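**Reading group picked a 3,000-page saga. Drop it or split it?**

Posted by Hanent, Jun 3, 2022

Our reading group has 11 members and meets once a month. In the spring we voted for a family saga in four volumes, all of it translated, and none of us checked how long it was. The whole set runs to 3,000 pages. We have finished volume one. Half the group wants to keep going and the other half has stopped reading. One person came to the last meeting having read 50 pages and left early.

I liked volume one and would like to know how it ends. I also don't want to lose people over it. Has anyone dealt with this in their own group? Is it rude to stop in the middle of something that won a vote?

---

**Granesano**

Not rude. Groups drop books all the time. What worked for us was splitting the long book off from the monthly one. The people who want the saga meet an extra half hour before the regular meeting and talk about whatever they've read since last time. Everyone else shows up at the usual hour for a normal-length book. We did this with a set of sea novels and it took over a year, but the regular group stayed the same size.

Two things to settle first. Ask the saga readers how many pages a month they can do and go with the lowest number. And agree that the early group doesn't talk about plot once the others arrive, or the ones who plan to catch up later will be annoyed. 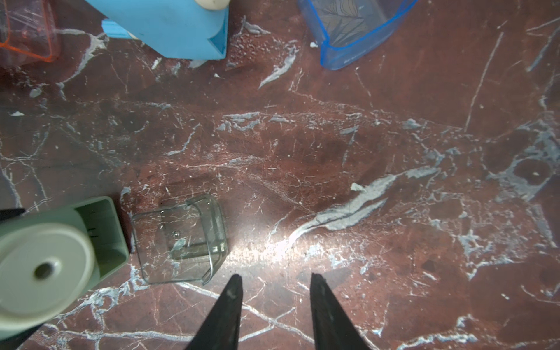
For the monthly pick, go short for a while. Essays and novellas are good after a long book, and people who have fallen behind can catch up in a weekend. I'd also change how you vote. We make whoever suggests a title put the page count and the price next to it. I keep our copies and the sign-out sheet on the counter at home, red-brown marble with so many white and gray veins that a white index card gets lost on it, so I switched to yellow cards for the page counts. Any bright color would do. Since we started writing the numbers down, the very long books still get suggested but they mostly lose.

---

**Simiyu**

just watch the tv version if there is one

---

**Gremness**

I'd finish volume two and then vote again. The first volume of a saga is mostly setting up who is related to whom, and a lot of readers quit right before it gets easier. If you stop now you still have 2,000 pages or more you'll never know about. Print a family tree for everyone, one without death dates. The one in the front of my edition gave away two marriages and a funeral.

I don't agree with the extra half hour. In our group the early people were tired by the time the main book came up and hardly talked.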